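Shared laundry room, machine number 1 - musty smell and slow drying
Forum: Apartment Living > Laundry and Cleaning
14 replies

kasden_708
I moved into the Brusley building in May and I'm trying to work out how to use the laundry room without my clothes coming out worse than they went in. The machines are front loaders with the big round doors. They all get heavy use. My towels come out smelling fine, then by the next morning in the closet they have that sour smell. I have washed them twice at 60 with no change.

I mostly use number 1 because it's next to the wall and I can keep my basket out of people's way.
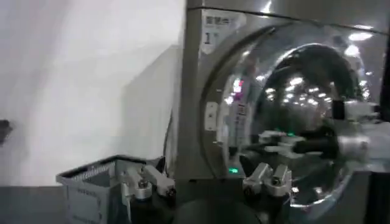

I use a liquid detergent, the cap filled to the second line, and no softener. Towels go in with T-shirts and gym clothes. Is it me or the machines?

marlowpines
How full are you loading it? If you have to push the door shut, it's too full. Towels need room to drop.

kasden_708
Full, but I don't have to push. I can get my arm in over the top of the load.

Heino Šimkus
Second line on the cap is probably too much. I used to fill to the second line as well and had the same sour towels. Extra detergent doesn't rinse out and the towels hold on to it. Go to the first line or a bit under it and run one load of towels with no detergent at all to clear out what's in there. If you see suds in the no-detergent load, you have your answer.

tubsock
Disagree with the above. Sour smell the next morning means they were put away damp. Nothing to do with soap. People pull towels out of a shared dryer when the cycle ends because somebody is waiting, and the thick hems are still wet. Feel the hems before you fold.

Heino Šimkus
It can be both. I dried mine until they were stiff and they still smelled until I cut the detergent.

tubsock
Fine, but I'd check the hems first. That's free and takes ten seconds.

kasden_708
I do take them out as soon as it stops. I haven't checked the hems. Will do that tonight.

Esmaeil Alipour
I did laundry in a shared room for six years before we got our own hookups. What I do with any dryer that isn't mine:

Open the door and look at the drum and the lip of the opening. If there is a slotted vent there, wipe it with your hand or a dry cloth. Lint packs into those slots and the air can't move.

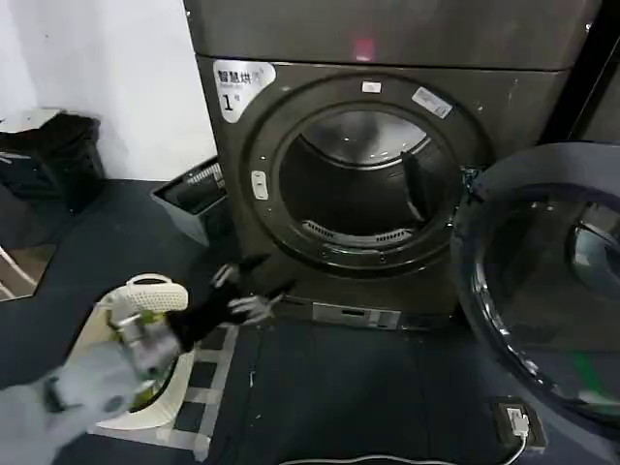 Then look for the lint filter. On some it pulls out of the door opening and on some it's behind a panel at the bottom that only the owner should open. If you can't find one you can reach, ask whoever services the room how often it gets cleaned. Ours said every two weeks, and with the number of people using it that was not enough. We got them to do it weekly by asking more than once.

Also, don't mix towels and gym shirts in the dryer. The shirts are done long before the towels, and you end up either cooking the shirts or stopping early.

marlowpines
Agree on splitting the load. I wash them together and dry them apart.

pell_street
I wouldn't even wash them together. Lint from the towels gets all over black leggings and it does not come off.

marlowpines
Depends on the towels. Old ones don't shed much.

kasden_708
Okay, reporting back. I checked the hems last night and they were damp on four of the towels. So tubsock was right about that part. I gave them another 14 minutes and they were dry all the way through.

I also did the no-detergent wash like Heino said. There were suds. Not a lot, but they were there at the start and I hadn't put anything in.

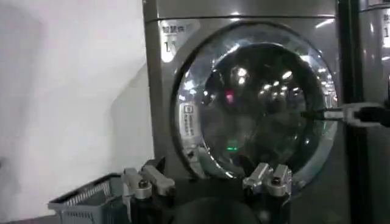 Next wash I went down to just under the first line and kept the gym clothes out of it. The towels have been in the closet two days and smell like nothing, which is what I wanted. I'm going to keep the smaller dose and check the hems every time.

One more question. Some of my shirts are a bright yellow-green and I have a lot of black. Does anybody bother separating those in cold water? I don't really want to pay for two loads.

pell_street
Yes, separate them. Neon colors look dull fast when they're washed with black. I ruined a running shirt that way and it cost more than a month of laundry.

tubsock
I have never separated anything in cold water and my stuff looks fine. Wash new black things alone once or twice and after that it doesn't matter.

Esmaeil Alipour
In between for me. New black items go alone, older ones go in with everything. If you're not sure, wet a corner of the black item and press it on a white paper towel. If it leaves color, keep it out.

The other thing with a shared machine is getting everything out. Dark things are easy to miss at the back of a drum, socks most of all. I bring the basket right up to the front of the machine, open the door all the way and run a hand around the inside when I think I'm finished.

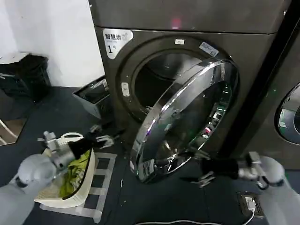

Feel along the rubber at the opening too if it's a washer. I have found a stranger's sock there more than once, and I've surely left a few of my own.

Heino Šimkus
Seconding the basket on the floor right in front. I used to carry wet things across to the folding table in my arms and dropped something every time.

pell_street
Not on the floor in my building. I put mine on a chair.

kasden_708
The floor here is clean enough. I'll try the paper towel test on the black jeans, they're the newest thing I have. Thanks, everybody.

marlowpines
Leave the washer door open a bit when you're done, if the building allows it. Ours has a sign asking for it.

kasden_708
No sign in ours, but I'll ask the office.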